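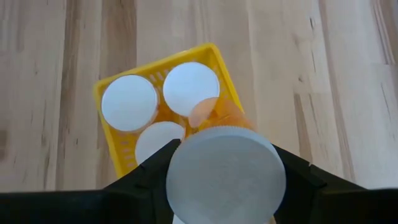

Estíbaliz Cuesta wrote in to say that she'd followed the last section to the letter, her special was queued up and ready, and then the laugh track came in a full beat after every punchline, so could I please put the sync part before the part where you invite people over. Fair point! I've moved it up, and it's now section 3.

3. Setting up Prerken for a watch-along

If you're new, Prerken is the little program I wrote so a bunch of us could watch comedy specials together from our own couches and hear each other laugh. It doesn't stream the special itself. Everybody plays their own copy, and Prerken keeps the copies lined up and carries the laughing. You'll want headphones, and I mean real ones that cover your ears, or your microphone is going to pick up the comedian and send him right back to everybody.

Before you start

You need Prerken installed (section 1) and a room name (section 2). Mine is Breraswood, so you'll see that in the steps, but please don't type it in or you'll land in my living room on a night when we're rewatching Tomaszewski's crowd work for the umpteenth time.

Lining up the picture

1. Open Prerken and click Join. Type your room name and hit Enter.

2. Start your special and pause it on the title card. Any still moment works, but the title card is easy to describe to other people over a bad connection.

3. Click Set Mark. The clock in the corner goes to zero and turns green.

4. Wait until every name in the list is green too. If somebody's stays gray, they haven't clicked Set Mark, whatever they tell you.

5. The host clicks Go. Take your hand off the mouse! Prerken presses play for you, and if you also press play you've just paused it again. (I still do this.)

Note: If your copy has a distributor logo at the front and your friend's doesn't, that's fine. The mark is what counts, and it doesn't care how much junk came before it.

Lining up the laughs

This is the bit Estíbaliz was missing. The picture can be perfect and the laughing can still show up late.

6. Open Settings, then Room Sound, and click Clap Test.

7. Clap once when the bar turns orange. Do it like you mean it, a polite little theater clap won't register.

8. Prerken shows a delay in milliseconds. The worst I've ever had was 3532, on hotel Wi-Fi, and I gave up and watched alone. Under a few hundred you won't notice anything.

9. Click Use This. The number gets saved for that room only, so run the test again if you join a different one.

Caution: Don't run the Clap Test with the laugh volume all the way up. Everybody in the room hears your clap, and on full volume it's awful. Halfway is plenty.

If it won't connect

Prerken talks through port 3108. Some routers block it, and the Kornedari one my sister has blocks it again after every update, so if things worked in October and don't now, look there first. Open the router page, find the list of allowed ports, add 3108, save, and restart Prerken (you don't have to restart the router).

Note: Rooms hold nine people. A tenth person can join and chat but their microphone stays off. I tried it with more and it sounded like a flock of geese, so I'm leaving it as it is for now.

During the show

Press M to mute yourself if you have to sneeze or answer the door. Press B if you need a break, and it'll ask the host to pause for everybody. The host can say no, but come on, be nice.

If someone drifts out of step halfway through, they don't have to start over. They click Catch Up and Prerken skips them forward to wherever the host is. They'll lose a joke or so. Please don't explain it to them while the next one is happening.

Section 4 covers saving the chat afterward.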